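Lists > Urkcombe Householders > Repairs and Alterations > Message

Subject: Re: Taking out the chimney breast in the back bedroom
From: Meron Hadgu
Date: 12/7/19

Duta wrote:

> We are in one of the terraces on the Mundis side and want to take out
> the chimney breast in the back bedroom to fit a proper wardrobe. The
> one in the kitchen underneath went years ago, before we bought. A
> builder has looked and says it is a morning's work with a skip. Do we
> need to tell the council, and do we need to tell next door? The stack
> on the roof is shared. Also, has anyone had plaster put back on that
> sort of wall, and how long before you could paint it?
>
> Duta

Hello Duta,

We did this in April, in the same sort of house, so I will put down what we found out. Please check it with building control as well, as your house may not have been built quite like ours.

Yes to both questions. Taking out a chimney breast is structural work, so building control need to be told before it starts. It doesn't normally need planning permission unless the house is listed, but you should check that too. If the stack is shared then you are cutting into a party wall and next door should have notice in writing. Ours signed the letter the same evening. If yours don't agree you will each need a surveyor, or one between you, and that will add to the bill.

The thing I would look at first is what is holding up the breast in the bedroom now. If the kitchen one was taken out by a previous owner there ought to be a steel or something similar in the ceiling, and a completion certificate to go with it. We had neither. When the kitchen ceiling came down there were two pieces of timber and a lot of mortar. The engineer was not happy with it and we had to have props up for 2 weeks while the steel was made.

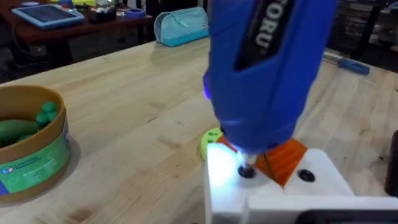

On the builder's morning's work, I'd ask him what he plans to do about the part in the loft. If you take the bedroom section away, the brickwork in the loft and the stack above the roof still have to rest on something. Some people use gallows brackets but our council would not accept them, and the engineer didn't want them either because the party wall is only one brick thick. We had a beam put in across the loft. It sits on the back wall at one end and on an internal wall at the other. Antoniadis did the beam and the brickwork and I would use them again, though they were slow to answer the phone.

Costs, leaving out the plastering: the engineer charged 400 pounds for the visit and the drawings. The building control fee was on top of that. I paid 70 pounds extra for a second skip, as I had not allowed for the soot and rubble that came out of the flue. Cover everything, including the rooms you think are far enough away. Tape round the doors and take the curtains down. We were still finding soot in the airing cupboard a month later.

Find out as well whether next door still use their side of the stack. Ours have a gas fire on it. The flues are separate but the bricks between them were in poor condition, and Antoniadis stopped work until a gas engineer had been round to check that theirs was sound. It was, but we lost a day and a half. 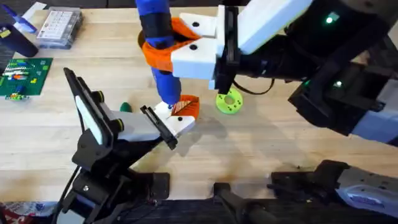 As for the plaster, the patch behind our breast was bare brick with a good deal of old soot in it. We were told not to put ordinary gypsum plaster straight on, as the salts come through and leave brown marks however many times you paint over them. We had it brushed down and sealed, then rendered, then skimmed. The skim was dry enough for a thin first coat of emulsion in 2 weeks, but we left the final coat until the end of the following month. One corner has a faint brown stain and I am keeping an eye on it.

The floor needs thinking about too. There will be a hearth slab under the carpet. Ours was 100 mm thick and came up in pieces, and the joists had been trimmed round it, so new lengths had to be fixed in before the boards could go down. It was not in the quote.

If you keep the stack on the roof, have the unused pot capped with a vented cowl so that the rain stays out and the air can move.

I still have the engineer's drawings and the party wall letter, and can send you copies to see the layout. The figures would be no use for your house.

Regards,
Meron Hadgu
Urkcombe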